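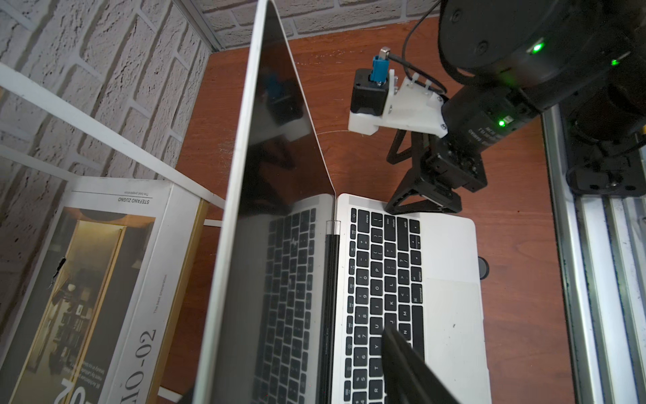
Bench B, laptop task. Gripper finger over the lower letter rows; second arm at the upper right of the keyboard.

Notebook entry, 13th July
Subject: uncommanded closing of the left gripper, and related findings

Purpose of this entry

This entry records a fault on the two-arm bench, the checks made afterwards and the state in which the bench has been left. It is intended for colleagues who will use the bench before the repair is complete. The formal report will follow on the usual form and will refer to this entry for the detail.

Background

The bench has been running the Jamix handling trials since June. The task set is a mixture of light contact work, chiefly key presses and lid handling on an open laptop, and gripping work on flat plastic parts. Both arms are driven from the same Botonex controller. The motion files are prepared in Zasum and loaded at the start of each session. The force limit for light contact work is held in a separate settings file from the limit for gripping work, and the operator selects between them at the console.

The fault

The left arm had been brought to its hover position over the keyboard and the run was held there for a routine check of position. While the run was held, the left gripper closed without a command from the operator. The fingers moved through their full travel and the arm dropped by a small amount, making contact with the keys. The operator pressed the emergency stop. Both arms halted and the brakes engaged as they should.

No person was within reach of either arm. The keyboard was tested afterwards and all keys responded. There is a slight mark on one key cap, which may have been present beforehand, as the condition of the keyboard was not recorded at the start of the session. This omission has been noted.

The controller log shows fault code 212 at the time of the event. The handbook lists this code as a loss of agreement between the commanded and the reported finger position. The log contains 1,456 lines for the session and the code appears twice: once at the event itself, and once shortly before it, when it was cleared automatically and no message was shown on the console.

Checks carried out

1. Emergency stop. Pressed from both stations with the arms powered and at rest. Both arms held on each occasion. The stop is considered sound.

2. Settings file. The gripping limit was found to be loaded, although the console showed the light contact limit as selected. The console display reads the operator's choice and does not read back the value in use. The contact on the keys was therefore made under a higher limit than intended. In the opinion of the author this is the more serious of the two findings, as it would not have come to light without the first.

3. Left gripper cable. The outer covering was intact. When the cable was flexed by hand close to the wrist connector, the reported finger position jumped and returned. This was repeated with the same result. Flexing the cable further up the arm had no effect.

4. Right gripper cable. The same test was made and no jump was seen. The motor cable on the bracket was also looked over and its ties were secure.

5. Power supply. Measured at the controller under load for 8 minutes. Steady throughout.

6. Grip test on a flat part. The white plastic panel was used at the lowest limit available, with the operator at the stop and the cable left undisturbed. The purpose was to see whether the fault would appear under ordinary gripping load. It did not. The reported position stayed in step with the command and code 212 was not raised. The panel was released on command and the arm was returned to its rest position.
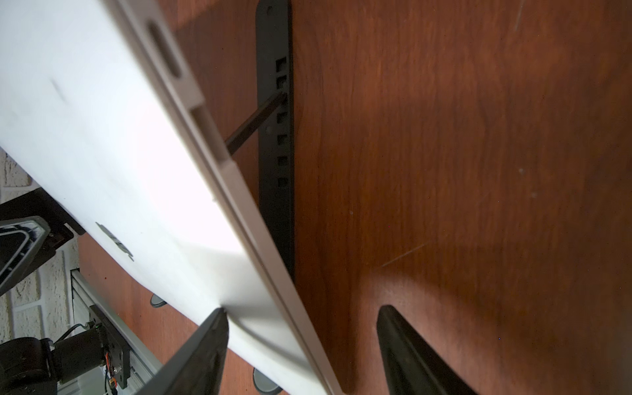
7. Repeat of the grip test with the wrist turned. The wrist was turned slowly towards the limit of its range so that the cable came under tension. Code 212 was raised near the end of the turn. The test was stopped at that point and was not repeated.

Provisional findings

The connector at the left wrist is believed to be making poor contact when the cable is under tension. The controller treats the lost reading as an open gripper and drives the fingers closed to correct it. The drop of the arm is not fully explained. One possibility is that the hold state was released when the first fault cleared itself, but the log does not settle the matter and the supplier has been asked for an opinion.

The mismatch in the settings file is a separate fault. It has been traced to the order in which the files are loaded: where the Zasum motion file is loaded after the operator has made a selection, the limit returns to the gripping value. Reloading in the opposite order gave the correct value each time it was tried.

State of the bench

The left arm is isolated at the controller and a tag has been fitted to the switch. The tag is not to be removed until the connector has been replaced. The right arm may be used on its own for gripping work. It is not to be used for light contact work until the loading order has been corrected, as the settings fault affects both arms equally.

A replacement connector has been ordered through Chraibi. Two have been requested so that a spare may be kept in the cupboard with the fuses.

Temporary instructions

Load the motion file first and select the force limit second. Read the value in use from the settings page and write it in the session sheet before either arm is moved.

Record the condition of any item placed on the bench, including existing marks.

Treat code 212 as a reason to stop, even where it has cleared itself. The log is to be searched for it at the end of every session and the result entered in this notebook.

Do not place hands between the fingers while a run is held. The hold state has been regarded in this workshop as equal to a stop, and the practice is withdrawn with immediate effect. Parts are to be changed only with the emergency stop pressed.

Outstanding

Reply from the supplier on the release of the hold state.
Change to the console so that it shows the limit in use.
Check of the wrist cable length against the drawing. The left cable appears shorter than the right when both are laid along the arm, and it is not known whether it was fitted in that condition.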